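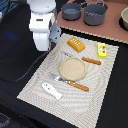
Die Datierungen im alten Zettelkatalog seien im Großen und Ganzen verlässlich, meint Girish Sandhu, man solle sie übernehmen und die Zeit lieber in die Beschreibung der Blätter stecken. Ich habe das am Anfang auch geglaubt. Nach einem Semester mit den Prospekten der Pomare-Dampfschifffahrt glaube ich es nur noch für einen kleinen Teil des Bestands, und selbst dort mit Bauchschmerzen.

30.3.18 | von Hélder Carrilho
4 Kommentare | 11-mal geteilt

Projektbericht: Prospekte, Faltblätter und Aktionärsdrucke der Pomare-Linie. Wie weit trägt der alte Katalog?

Ausgangspunkt war die Sammlung Gravon, die 1544 Nummern umfasst: Fahrpläne, Ansichten von Anlegestellen, Werbefaltblätter, Geschäftsberichte, Anteilscheine und einiges, was wohl nur mitgekauft wurde. Der Zettelkatalog dazu ist mit Schreibmaschine geführt und von mindestens zwei Händen ergänzt. Auf fast jedem Zettel steht eine Jahreszahl. Woher sie stammt, steht auf kaum einem.

Der Projektauftrag lautete, den Katalog in die Datenbank Etia zu übertragen. Für die Übertragung allein hätte man keine Studierenden gebraucht. Ich habe deshalb vorgeschlagen, eine Stichprobe von 63 Nummern am Original zu prüfen, bevor die Angaben im System stehen und dort amtlicher wirken, als sie sind. Der Vorschlag wurde angenommen, mit dem Hinweis, der Zeitplan bleibe unverändert.

Geprüft wurden Impressum, Druckvermerk, Papier und Format, bei Ansichten zusätzlich das Druckverfahren. Gerade beim Verfahren ist Vorsicht geboten. Der Katalog nennt großzügig »Stahlstich«, wo unter der Lupe eindeutig ein Raster liegt, und »koloriert«, wo eine Tonplatte mitgedruckt wurde. Für einen Händler macht das im Preis einen Unterschied, für uns in der Datierung.

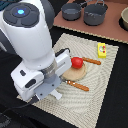 Burkbridge, im Januar

Durchsicht der Faltblätter. Der Katalog führt eine ganze Reihe davon unter 1887, dem Jahr, in dem die Linie nach eigener Darstellung den Betrieb aufnahm. In einem dieser Blätter ist ein Salon mit elektrischer Beleuchtung angepriesen, den der Geschäftsbericht erst 1894 erwähnt, und zwar als Anschaffung. Wer 1887 auf den Zettel getippt hat, hat vermutlich das Gründungsjahr aus dem Briefkopf abgeschrieben. Beweisen kann ich das nicht.

Ähnlich steht es mit den Geschäftsberichten. Ein Bericht »für 1891« wurde naturgemäß später gedruckt, der Katalog setzt Berichtsjahr und Druckjahr aber durchgehend gleich. In Etia gibt es dafür zwei Felder. Die Importvorlage füllt beide mit demselben Wert, wenn nur einer vorliegt, und meldet anschließend einen vollständigen Datensatz. Ich halte das für eine schlechte Idee und habe es auch so in das Fehlerprotokoll geschrieben. Eine Antwort kam bis zum Abschluss des Projekts nicht.

Von den geprüften Stücken ließen sich 30 sicher datieren. Bei den übrigen bleibt ein Zeitraum, manchmal ein Jahrzehnt, manchmal nur »nach 1890«. Sandhu wendet ein, eine Stichprobe dieser Größe sage über die restlichen Nummern wenig aus. Das stimmt, zumal ich die Faltblätter bevorzugt habe. Es stimmt dann aber auch für die Behauptung, der Rest sei in Ordnung.

Zu den Maßen: Der Katalog misst in Zoll, mal Breite mal Höhe, mal umgekehrt, gelegentlich mit Rand. Die Umrechnung auf Millimeter erzeugt eine Genauigkeit, die niemand gemessen hat. Ich habe die Zollangaben im Bemerkungsfeld stehen lassen und nur bei eigenen Messungen Millimeter eingetragen.
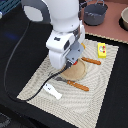 Arbeitsgruppe Druckgraphik und Verkehrsgeschichte

Stand der Übertragung: 363 Datensätze sind in Etia angelegt, alle mit dem Vermerk »Datierung laut Altkatalog«, sofern keine eigene Prüfung vorliegt. Der Vermerk erscheint in der Trefferliste leider erst nach dem Aufklappen. Wer schnell sucht, sieht also weiterhin eine nackte Jahreszahl.

Offen ist die Frage der Anteilscheine. Mehrere tragen Unterschriften, die der Katalog als eigenhändig bezeichnet. Bei zwei Scheinen liegen die Schriftzüge deckungsgleich übereinander, was für Faksimile spricht. Die anderen habe ich aus Zeitgründen nicht verglichen und möchte dazu nichts behaupten.

Die Ansicht der Landungsbrücke, die im Seminar gern als frühestes Bild der Linie gezeigt wird, habe ich herausgenommen und auf »undatiert« gesetzt. Der Zettel beruft sich auf eine Zeitschrift, nennt aber weder Band noch Seite. Solange die Seite nicht gefunden ist, bleibt es dabei.

Das Fehlerprotokoll und die Liste der geprüften Nummern liegen dem gedruckten Bericht als Anhang bei.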